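Jurnora Publishes Folding and Hanging Specification for Beige Woven Trousers

New handling sheet covers wrinkle control, pocket flaps and short-term racking in small garment care rooms

FOR RELEASE: February

Jurnora, a supplier of written procedures to garment care and resale workrooms, today released Pratura 6, a handling specification for light-colored woven trousers between pressing and packing. The document replaces the general trouser section of the previous edition and applies to cotton and cotton-blend fabrics in beige, stone and sand shades.

Light woven trousers show creases and handling marks more readily than dark ones. Jurnora reviewed 1307 garment records supplied by the workroom operator Toveser and sorted the reported faults by the step at which they were logged. Of those records, 925 listed at least one crease outside the intended press line. Most were logged after the garment had been lifted from the table and before it was placed on a hanger or in a carton.

The specification therefore concentrates on the lift. Earlier guidance allowed the garment to be picked up at the waistband alone, leaving the legs to hang. Pratura 6 calls for support at both ends, with the cloth held level and under light tension. A shallow sag at the center is acceptable. Tension should be increased only until the larger folds open, and fabric should not be pulled until the side seams distort.

"The previous sheet had one line on lifting and four pages on pressing," said Sarahí Ayala, technical editor at Jurnora. "The fault records pointed to the lift, so the page count has moved in that direction. The pressing temperatures are unchanged."

Soft wrinkles that remain while the cloth is held out are to be assessed before any further pressing. Under the new wording, a wrinkle that relaxes under light tension is recorded as Grade A and needs no treatment. A crease that keeps a sharp edge is recorded as Grade B, and the garment goes back to the table. Raised areas such as pocket flaps and seam patches are inspected separately, as their outline can be mistaken for a crease when the fabric is viewed from the side.
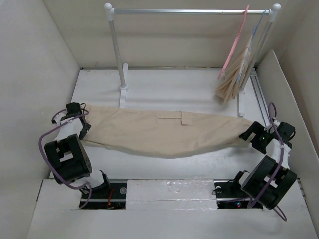

Racking

Garments waiting for inspection may be placed on a low rack with a single horizontal bar. The rack must stand level, with both feet fully on the surface, and should be kept behind the working area so that cloth held out for inspection does not touch the uprights. Trousers are hung folded once over the bar, with the fold at mid-leg. No more than 9 pairs may be hung on one bar at a time, and pairs must not overlap.

Surfaces and lighting

The specification recommends a white or pale gray working surface for beige cloth. Marks are easier to find against a plain background, and dye transfer from colored table covers is avoided. Side walls, where fitted, should be the same shade as the surface. Lighting should be diffuse. A single strong lamp placed to one side exaggerates minor wrinkles and leads to unnecessary repressing.

Packing

Once graded, trousers are laid flat with the legs aligned, folded in half lengthwise and then folded twice from the hem. Tissue is placed at the first cross fold. Pocket flaps are smoothed down before the lengthwise fold is made. Cartons should be filled to the marked line and closed without compression. Garments packed in the morning should be stored flat until collection.

Trial use

Cautule-format record cards used with earlier editions are withdrawn. The replacement card, issued under the Cuautle name, has separate boxes for lift, grade, rack position and fold. Toveser used the draft card at one site for around six weeks before publication. Staff there asked for a larger box for pocket and seam remarks, and this has been included in the final version.

Availability

Pratura 6 is available to current Jurnora subscribers as a printed sheet and as a download. Workrooms holding the previous edition will receive the printed sheet with their next regular mailing. A question session for supervisors will be held by telephone on Thursday at 10 a.m. Eastern. Knitted trousers, denim and lined wool trousers are outside the scope of this edition and remain covered by their existing sheets.

About Jurnora

Jurnora writes and maintains handling specifications for laundries, alteration shops and clothing resale workrooms.

Press contact: Sarahí Ayala, Technical Editor, Jurnora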